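Call for participants: help us build and teach a shape-sorting robot arm

We are looking for two people to join a small build group working on a sorting arm in a shared workshop in Tarberg. The job it is learning is one most of us managed as toddlers: pick up a block, find the right hole, put it in. Getting a gripper to do the same is a lovely, fiddly problem, and we would like more hands on it!

The arm works inside a grey, sloping-sided enclosure, with a foam sorting board and a handful of blocks. So far we have logged 280 attempts at placing blocks, and we have plenty of ideas about what to change next. The red block is the one we keep coming back to. It is long, it has to go in upright, and the angle at which the gripper takes hold of it matters a great deal. 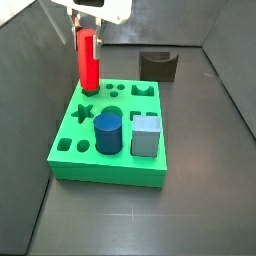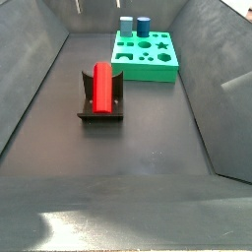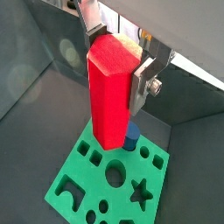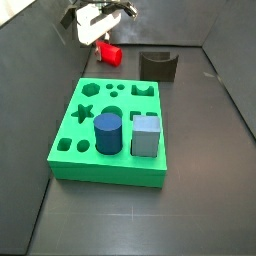
Simside Home Robotics Group – Tarberg shared workshop
Red block, green board

What you would be doing

Mostly making things and trying them. The black stand in the second picture holds the red block off the floor, and we want to compare a few different shapes of stand to see which gives the gripper the best start. Someone needs to cut more foam boards too, with slightly tighter and slightly looser holes. There is wiring to tidy, and a fair amount of Python for anyone who fancies it. You would also take turns running sessions and writing up what the arm did, good or bad.

Who we would like to hear from

You don't need a degree or a job in engineering. If you have mended a bike, built a shed, soldered a kit or written a small program that did what you wanted, you will find your feet quickly. Patience helps – some evenings are spent moving one bracket back and forth. You must be 16 or over, and happy to do the workshop safety induction before using the saws.

The practical side

We meet one evening a week from 7 pm, and the project runs for 14 weeks starting in May. It is unpaid, but tools, foam and filament are all covered. Workshop membership for the whole period is £49, and we can waive it if that would stop you coming. The workshop is on the ground floor with step-free access, and the Otville bus stops outside.

How to apply

Send a few lines to the Simside group through the workshop contact form, with "sorting arm" in the subject. Tell us about something you have made, and what you would like to learn. Photos of half-finished projects are very welcome. We will invite everyone who writes to come along and have a go at the controls before we settle on the two places.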